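Glove table checks, basin and fruit station
Checked by: Arūnas Bite
Date: July 10, 2024
Sheet: Manstead table, before and during recording

I do this list before the first take and again after lunch, and I write my comments straight in so whoever has the table next can see what I was grumbling over.

1. Table top wiped, nothing sticky — OK
Used the Fukumau wipes again. They leave a bit of a film if you don't go over it with a dry cloth, so please do go over it with a dry cloth!

2. Overhead lights on, same setting as last time — OK
The basin is shiny and you get a big white glare on the bottom of it. I've stopped fighting this. The learner will meet shiny plastic sooner or later, so I leave it in and tick the "glare" box on the take sheet.

3. Marker block tight on the back of the glove — OK, after a fix
It had a tiny wobble this morning. Two turns on the screw and it was fine. Wiggle it with your other hand, not against the table edge (I chipped one that way in June).

4. All marker faces clean — OK

5. Wrist board and wires — WATCH
No bare wire, no warm spots, light comes on. But the bundle does pull a little when I reach to the far left, and I'd like a longer lead from Olteanu before we do the wide reaches. Until then keep the basin near the middle.

6. Glove fit and skin check — OK
Strap snug, two fingers under the cuff. I took it off every 42 takes and had a stretch. My wrist is happier for it.

7. Water and electronics — OK
Anything damp gets handled on the far side from the wrist board, and there's a towel on the chair. If the cuff gets splashed, unplug first, then take it off, then tell me.

8. Fruit — OK
No bruises, no leaks. Swap it if the skin splits, and please don't eat it after, it has been handled all day.

9. Floor and cables — NOT OK, then OK
Found a lead right where my foot goes. Taped down.

10. Recorder has space — OK
Take 1098 was the last one saved before I started. I got 165 good ones by the end of the day and threw out the ones where I'd dithered. A take where you change your mind halfway is no use to the Jullenis model — it just learns to dither too.

11. Start position — COMMENT
Hand open before you go for anything, and vary where you begin. I looked back through a batch of 248 and far too many of mine started from the same spot. Mix it up, even if it feels silly.

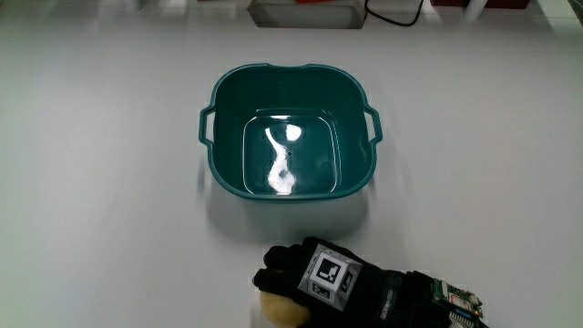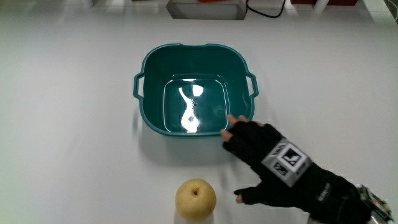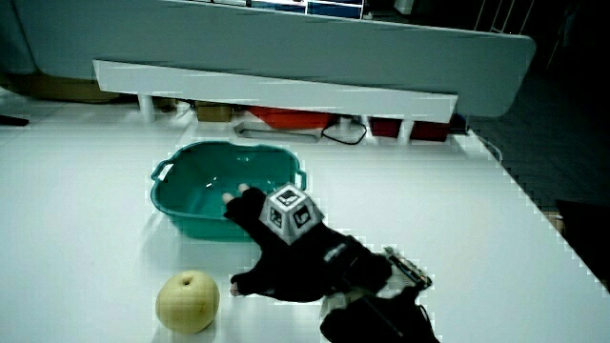 Hand Demonstrations Team, Manstead

Still to do: chase Olteanu for the lead, order more tape, and put a spare strap in the drawer. The old strap is still good enough for practice runs, so don't bin it. If you fail any item on the list, write why next to it and leave the sheet on the recorder. I read them all first thing.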